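Evaluation of the Larnamora Simulation Kit for Table-Top Grasping
Student project report, Robotics Laboratory Course, Waravdale Technical College
Author: R. Torres

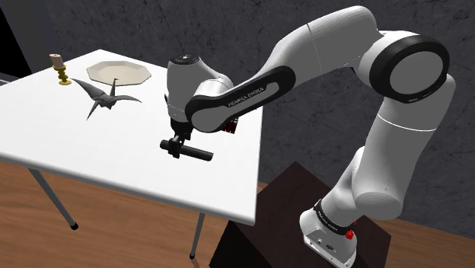

1. Purpose of the project

Our college wants to decide if the Larnamora kit can be used in the second-year course. At present the students share one real arm, and each group gets very little time with it. The kit is a software package. It gives a simulated room, an arm on a pedestal, a table, and a library of household objects. The price for one teaching license is 1727 dollars per year. I was asked to test the kit during July and to write what is good and what is missing.

2. What is delivered

The package comes as a download with an installer, a manual in PDF and 8 ready tasks. The object library has 617 models. They are sorted by folders such as kitchen, tools, toys and decoration, but the folder names do not always help. I found a candle holder under kitchen, and I searched a long time for the plates.

The arm model in the kit is the Franka Emika arm with a two-finger gripper. For our course this is a good choice, as the exercises we have already were written for an arm of this kind. Other arms can be bought separately. I did not test them.

3. Installation

I installed the kit on a laboratory computer and on my own laptop. On the laboratory computer everything went well. On the laptop the first start stopped with an error about the graphics driver, and after an update of the driver it worked. The manual mentions this problem only in the last chapter. I think it should stand at the beginning.

4. The tests

I worked mostly with the task called "Hold and Place". The arm must take a rod, carry it over the table and put it down without touching the other objects. In the setup I used most, the rod is black and the gripper holds it horizontally above a near corner of the white table. An octagonal plate, a candle holder with a candle and a pterodactyl figurine stay on the table as obstacles. The figurine is the difficult one, because its wings are spread wide and the collision shape in the software is simpler than the shape one sees. The planner sometimes refused a path that looked free to me.

The rod is also a useful object for students. It was not gripped in the middle, and more of it reached out on one side of the fingers than on the other. A student who plans only for the gripper will forget the long end. I made this mistake myself in my first program, and the rod hit the plate.

I repeated the task with 6 different starting positions of the arm. The results were the same each time I used the same settings, and this is important for grading.

5. Comparison with Fader

Last year our laboratory used the Fader package. Fader starts faster and its menus are easier to understand. However, its objects are mostly boxes and cylinders, and the shadows and the floor look very plain. In Larnamora the wood grain of the floor and the surface of the wall can be seen well. For exercises with camera images I prefer Larnamora. For a first lesson about joints and angles Fader is still enough.

6. Problems found

The undo function does not work after an object has been moved by the arm. The manual uses two different names for the same window. It is also not possible to save a camera view together with the task, so I had to set it again after each restart. I wrote to the support about this last point and received a polite answer, but no date for a correction.

7. Recommendation

I recommend to buy one license for a trial semester and to keep Fader for the introduction. Before the course begins, a short guide for the object folders should be prepared, and the driver of every computer should be checked. The programs I wrote for the tests are stored in the project folder of the laboratory.

Report submitted Sunday, September 16, 2018

Waravdale Technical College, Robotics Laboratory | Contact | Copyright 2018 | Back to top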